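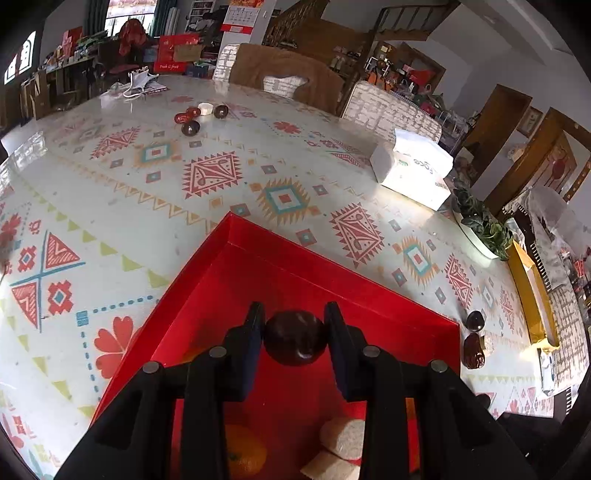

The grip log for run 442 stops reporting finger width partway through a close, and I spent most of April assuming the encoder was at fault. Tatu Lyimo swapped it and the dropout came back after about 80 cycles. Small fruit over the red tray is the worst case, with the two blue pads nearly together and the width signal near its lower limit. Our filter treated anything under 2 mm as noise and held the last good value. I lowered the threshold and reran the Idau set. Mercy Lema still wants the cable checked.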